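Learning to Handle Soft Things
Notes for Lecture 7: demonstrations from hand-held grippers
Urquhart Room, revised 13/06/2026

Before we start, a word about last week's notes. A few of you wrote to say that the sign in the second equation was the wrong way round, and you were quite right, so please swap it in your copies. The corrected sheet is in the usual folder. I have also put the answers to the first problem sheet there, though I would be grateful if you had a proper go at question 4 before looking.

Where we had got to

You will remember that we spent last week on rigid objects, and on how pleasant life becomes when the thing in the gripper keeps its shape. A mug has a pose. You can write the pose down as a position and a rotation, and if you know it well enough, you know where the handle is. Most of the older planning methods lean on this very heavily, and they lean on it so quietly that it can be hard to notice until you take it away.

Today we take it away. Clothes have no pose in that sense. A jumper dropped on a bed can settle in more ways than we could ever list, and the parts we care about (the collar, the cuffs, the hem) may be folded under something else entirely. Two people looking at the same heap will often disagree about which end is up, and I include myself and my own washing in that.

So the question for this lecture is what we should give a learner to work from, when we can't give it a tidy description of the state. The answer we'll look at is the one behind the Helex study: give it a great many examples of a person doing the job, recorded in such a way that the robot could plausibly have been the one doing it.

The method in outline

There are three common ways of getting demonstrations, and each one asks you to give something up.

The first is teleoperation, where a person drives the real arm from a distance. The recordings match the robot perfectly, which is lovely, but it is slow, tiring work and you need the arm in the room. Anyone who did the December practical on the Starkirex arm will remember how long it took to pick up one sock.

The second is plain video of people using their hands. There is no end of it and it costs very little to make, but hands have fingers that curl and slide in ways a two-finger gripper can't copy, and recovering the exact motion from video is a research problem in itself.

The third sits between them. The person holds a gripper, of much the same shape as the one the robot will use, and does the task with that. A camera fixed to the tool records what the fingers are doing and what lies in front of them. Afterwards we recover the path of the tool through space and the opening of the fingers at every moment, and those two things together become our actions. The images become our observations. At test time the robot carries a matching camera in the matching place, and so it looks at the world from the viewpoint it was trained on.

I do want to dwell on that last point, even at the risk of going on a bit, as it is the one people most often lose marks for. The training images contain the gripper. They contain it in the same part of the picture all the time, and the policy learns to use it as a sort of ruler. How far is the pad from the fabric? How wide is the gap, compared with that fold? If you shift the camera by even a small amount between training and testing, the ruler is wrong and everything that depended on it goes wrong too. Do please keep this in mind for the coursework.

The Helex recordings

The collection has 3000 episodes in total, made in 23 homes. Of those episodes, 412 involve knitted garments, and these are the ones we'll concentrate on. Each was started from whatever heap the garment happened to fall into, and the people recording were asked not to smooth things out first. Beds were used a good deal, being large and flat and at a comfortable height, and people were told to leave their own bedding on. Patterned sheets turn up often. I think it was a sensible decision, although it made the early results look rather worse than they would have done on a nice plain table, and I know there were some long faces over it at the time.

For a typical knitted episode, look at the point where the finger meets the knit. The two blue pads are apart, the right one is pressed against the red jumper, and a thick ribbed piece has folded over into an upright ridge. Collar or cuff? I have gone back and forth on it and I wouldn't care to bet. You might also consider how many strong edges belong to the printed sheet, with its deer and its lamps, compared with the fairly soft edges of the garment.

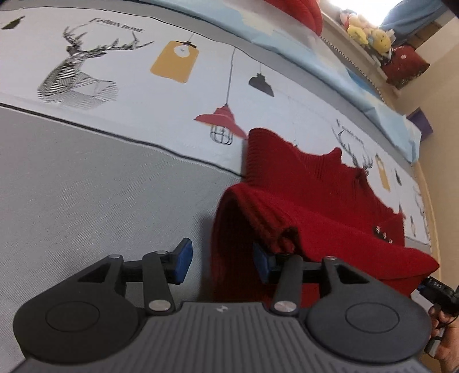 Chiharu Nagano objected when I went through this material in the morning group, saying that if even the lecturer can't name the part being handled, the labels must be worthless, and asked how anybody could train on them.

It is a very good objection and I'd like to answer it at some length. The short reply is that there are no part labels. The demonstrator never has to say "collar" or "cuff". All that is kept is the images, the path of the tool and the opening of the fingers. If the person found a graspable ridge and went for it, the learner is told that a ridge of that sort, seen from there, is worth going for. Whether it would be a collar in the shop's catalogue doesn't come into it.

The longer reply is that Chiharu has put a finger on a real weakness all the same. If the task is simply to lift the garment, any decent ridge will do. If the task is to hang it up, or to do up its buttons, then the identity of the part matters a great deal, and a policy that only knows about ridges will cheerfully pick up the wrong one. The Helex authors saw exactly this in their hanging trials, and they say so plainly in the paper, which I thought was decent of them.

What the policy does with it all

The learner used in the study is called Navo. It takes the two most recent images and the current finger opening, and it predicts a short run of future actions, of which the robot carries out the first six before looking again. The reason for predicting a run is that people pause. When a person holds a gripper over a heap of wool, there is often a moment of hesitation while they make up their mind, and a policy that predicts a single step at a time can learn the hesitation far too well and sit there for ever. I have watched one do it for most of a tea break!

Predicting a run also helps where there are several good choices. Suppose there is a ridge on the left and another on the right. Half of the demonstrators go left, the other half go right, and a policy that averages them will go straight down the middle and pinch nothing at all. Navo draws samples from a distribution over runs of actions, so it can commit to one side. We'll derive the training loss for this next week, and you may want to look over your notes on conditional distributions before then.

What was found

I shall keep to the three findings that I'd expect you to be able to discuss.

More homes helped more than more episodes from the same home. When the authors kept the number of episodes fixed and drew them from fewer homes, performance on unfamiliar bedding dropped sharply. With familiar bedding there was hardly any difference.

Contact before closing turned out to be useful. In roughly half of the knitted episodes the demonstrator pushed one pad into the fabric first, and only then brought the other across. The robot picked up the habit, and its grasps on thick knits were better when it did so. Thin cotton was another matter, and there the push tended to slide the whole garment along.

Finger opening was a poor guide to grasp quality. Thick wool squashes, so the same opening can mean a firm hold on one layer or a feeble hold on three. Emiko Kuroda has suggested adding a simple force reading at the pad, and I believe there is a student project going on this for anyone who fancies it. Come and see me if so.

For the seminar

Please read sections 2 and 4 of the Helex paper. Section 3 is about synchronising the recordings and you can skim it, unless you are doing the data option, in which case I'm afraid you can't.

Then write a page on one of the following. Either explain how you would test whether a policy is following the garment or following the pattern on the sheet beneath it, and say which bedding you would use. Or take Chiharu's objection, choose a task in which the identity of the part does matter, and describe the least extra information a demonstrator would need to provide.

Bring an old jumper if you have one. The thicker the better, and preferably something you won't mind having pulled about.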